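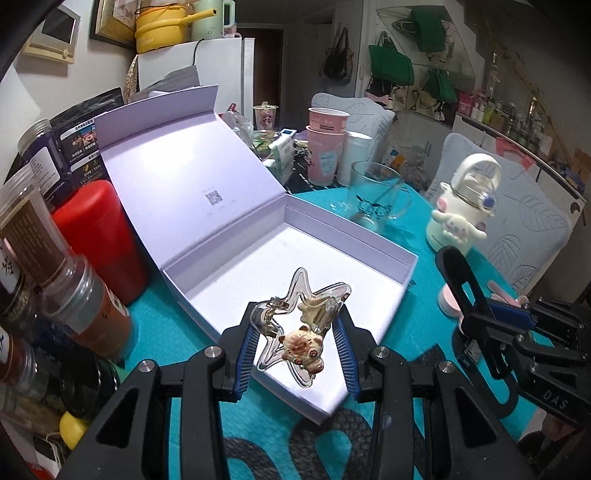 By Rhydian Mathias and Isla Partington. Last revised 1 July 2021. Filed under: Grippers; Test methods

The gift box test is a bench test for comparing two-finger grippers, in particular the hand-held kind worked by an operator. It uses small goods of the sort sold in presentation boxes, such as ornaments, cosmetics and hair accessories, together with the box itself. The test is mostly used to choose between finger pads, but it has also been applied to jaw linkages, cameras and controllers.

Origin

The test was first written down by Isla Partington at Wultham, a small firm that packs gifts for mail order shops. Wultham had been sent several grippers on trial and wanted to compare them on its own goods. The usual blocks and cylinders had told it little, as every gripper on trial could lift them. The first version had 38 trials for each pair of pads and was run on a canteen table. Rhydian Mathias later rewrote the instructions so that other workshops could follow them, and the wording in use at Storbridge is his.

Set-up

The box is placed open on a table with its lid standing up behind it. A cloth is allowed, and many users prefer one, because a bare table top lets a light box slide when a finger touches the rim. The cloth should be in a plain colour that contrasts with the box. Other things may be left on the table. Mathias's instructions say that a cleared table flatters the camera, and ask for ordinary household or workshop goods to stay within view behind the box.

Either one or two grippers may be used. With two, the second is brought in from the side and takes over when an item has to be turned or handed across. Results from the two arrangements are kept on separate sheets.

Items

The instructions do not fix a list, but they ask for items from four groups:

Hard and smooth, such as a glass ornament
Long and narrow, such as a lipstick tube
Open or toothed, such as a claw clip
Small and flat, such as a hair clip

Glass is generally the first item tried. A shaped ornament gives the fingers few parallel faces to close on, and the pads have to make up the difference. Slim tubes are harder than they look when they lie flat in a lined box, since the fingers must go down on both sides without pressing into the lining. Claw clips can be picked up by the teeth or by the back, and the sheet has a column for which was used.
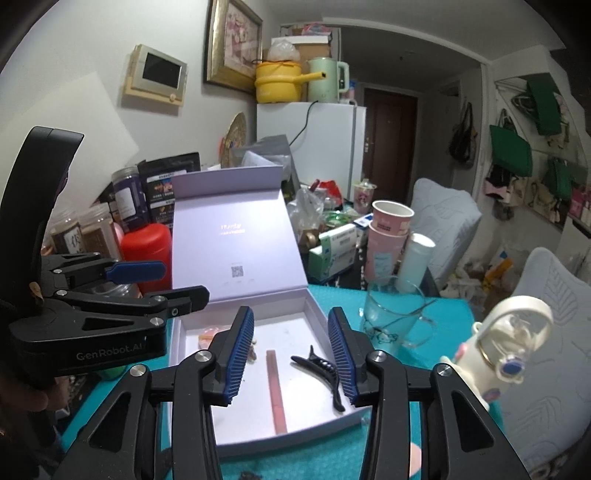
Open jaws with ribbed blue finger pads above a gift box holding a lipstick tube and hair accessories.

Procedure

Each trial starts with the jaws open above the box. The operator lowers the gripper, closes on the item, lifts it clear of the rim, holds it, and puts it back in the same place. A trial counts as a pass if the item is not dropped and the box has not moved off its mark. Touching the lid is noted but is not a failure -- an early version did count it, and almost every trial with wide jaws had to be thrown out.

Operators change over after each set. The order of items is drawn from a bag at the start so that practice does not favour whichever comes last.

Finger pads

Pads with fine ribs are the most common choice. The direction of the ribs matters more with tubes than with glass, and the sheet asks for it to be recorded. Smooth pads are sometimes run alongside as a check. Lindgren, a workshop that makes replacement pads, ran 280 trials in June with ribbed and smooth sets on the same linkage. It found little between them on hair clips and a clear gain for ribs on glass. Its smooth pads were cut from a softer sheet than the ribbed ones, so the two sets differed in more than their surface.

Pads are wiped between sets. Dust from tissue and box lining builds up in the ribs and is easily missed.

Cameras and controllers

Where a camera is carried on the gripper, the test also shows how much of the box the fingers hide. The jaws take up a good part of the view when they are low, and a small item close to the rear wall may be lost behind a pad. Astico used the same goods to compare two camera mounts and kept the higher one, although it made the tool more awkward to hold.

For motorised grippers the closing force is set once, on the glass item, and left alone for the rest of the set. Astico's controller trials ran to 500 closures and were stopped when a pivot screw worked loose.

Limits

The test says little about heavy goods, and nothing about speed, as trials are not timed. Results from different operators vary a good deal, and scores from separate workshops should not be placed in one table. Partington has suggested adding a closed-lid stage, in which the gripper has to open the box first. Storbridge has tried this with one box only.

See also: Finger pad wear; Parallel jaw gripper; Wrist camera mounting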